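Meet the Laken Grabber!

Hi, I'm Zdzisław Sowa, and I try out robot kits for kids. This month it's the Laken, a gripper you hold in your own hand. It has two black fingers, and each one has a grippy pad, kind of like the bottom of your sneaker. Bring the fingers together and they pinch!

I love testing it on tricky stuff, like a clear stand with a painting print behind it. See-through things are hard to spot, so I line up one finger on each side of the edge before I squeeze.

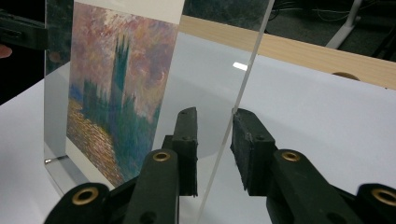
What do you get?

The kit has 4 practice games and a little booklet (my favorite part). It took me roughly 200 tries to get good at the clear stuff, so don't worry if you miss at first. Ask a grown-up to help with the screws, and go slow!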